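Ayana Adugna on a year of composting in Hurnside

2024-01-11

Ayana Adugna started the Hurnside food scrap route with one borrowed pickup and a list of neighbors who had said yes at a block party. A year later the route has 19 stops and has kept 3,916 pounds of kitchen waste out of the trash.

"I thought people would quit when it got cold," she said. "We lost two households, and one of those moved away."

Most of what she collects is peels, coffee grounds and stale bread. Pasta is fine in small amounts, she said, as long as it isn't covered in oil. Meat and dairy go in the regular garbage, because the piles on Hadgu Lane don't get hot enough to handle them.

Adugna asks each household to drain scraps in the sink before they go in the pail. "Water is what makes it smell. Let it sit in a strainer overnight and you won't have a problem."

Spills happen, mostly at the kitchen door. Her advice is to put down an old mat and sweep up right away, before anything gets stepped on.
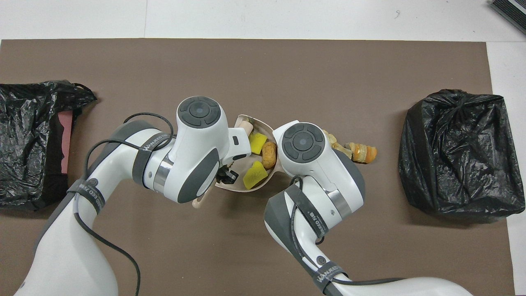 What comes next

The finished compost goes back to the people on the route in spring. Last year each home got two buckets, and the rest went to Wubit Sisay, who grows collards and peppers on a rented lot.

"She takes whatever I have left," Adugna said. "She would take twice that."

In January the route adds 11 more homes on the north side. Adugna is looking for a second driver and a truck with a lower bed. Pails are free, and pickup stays at one morning a week.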